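The Long Life of the Household Table
A regional furniture program considers what is worth keeping

Each September, the town of Sterow opens its repair hall to the public for a season of work on domestic furniture. Residents bring in chairs with split rails, chests with missing feet and, above all, tables. The hall is managed by the Woma Foundation, which adopted furniture care as its principal activity after closing its lending library of tools. Last season it received 529 pieces, and tables made up the largest share.

The Foundation's position is that an ordinary table deserves the same patience as a fine one. Most of those it receives have no maker's label and little resale value. They have been used for meals, homework, sewing and tax returns, and their owners generally wish to go on using them. 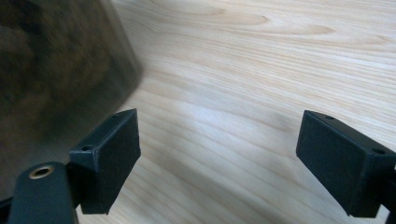
Kitchen and dining tables fail first at the joints. Seasonal changes in humidity cause the top to swell and shrink across its width while the frame beneath stays nearly the same size, and a top that has been fixed too tightly will split or pull its fasteners loose. The Foundation's staff therefore examine the underside before they consider the finish. Owners tend to look at the top alone, and a pale wooden surface invites this, as every ring and scratch is plain to see. Surface marks of this kind seldom threaten the piece, and the hall advises that they be left until the structure is sound.

The choice of glue has been a matter of some debate. The workshop at Hashmi, which trains many of the repairers in the district, teaches the use of hide glue on older joints. It can be softened with heat and moisture, so that a later repairer may take the joint apart again. Modern glues are stronger and simpler to apply, and the Sterow hall permits them on furniture of recent manufacture. 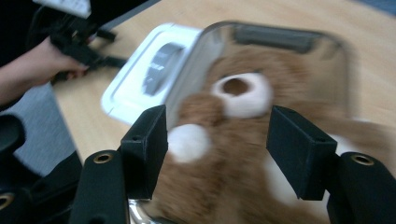 Page last changed: Tuesday, February 25, 2025

Finishes present a separate question. Oil is easily renewed by the owner but offers limited protection against standing water. Varnish resists spills well and is harder to patch once it has worn through. The Foundation publishes a short guide, titled Flutico, which sets out the care of each and has been distributed to around 2,000 households. It recommends a test on the underside before any product is applied, and it cautions against sanding a veneered top.

The hall charges a fixed fee of $12 for an assessment. Owners receive a written sheet listing the work required, and may carry it out themselves at one of the benches or leave the piece with the staff. A table left at the hall is normally returned within 2 months, although large extending tables can take longer - the sliding runners are often worn and must be made again by hand.
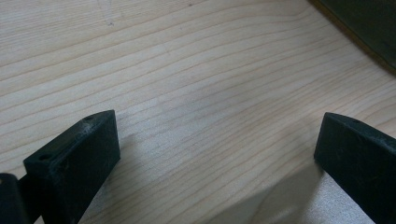 One owner wrote to the Foundation that the assessment had persuaded her to keep a table she had meant to give away, but that she would have welcomed a plainer warning about the weight of the top, which had taken three people to carry back up to her apartment. The Foundation has since added the weight of each piece to its sheets.

Applications for the coming season may be made in writing or at the hall. Owners are asked to supply the dimensions of the piece, to state whether it has been repaired before, and to bring any loose parts, including broken ones, in a labeled bag.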